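Moving the Wollodov Letters

The letters from Wollodov have now been with me for two years, and the time has come to set down how they are kept. My great-aunt, Qiuyue Xia, left 30 bundles, most of them written to her sister in Breltska. She dated very few. I have arranged them by the colour of the ink and by the address, which changed nine times.

Sihan Deng has kindly read the earliest bundle and corrected my spelling of several street names. One correspondent signs only as Li – I should be glad to hear from any reader who knows the family.

Work resumed in April, in the back room at Zerkbridge, where the light is good until four. 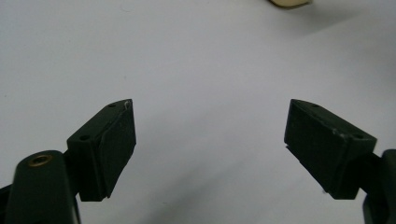
The pale surface, with a small beige object at the far side.

The second bundle will be listed next.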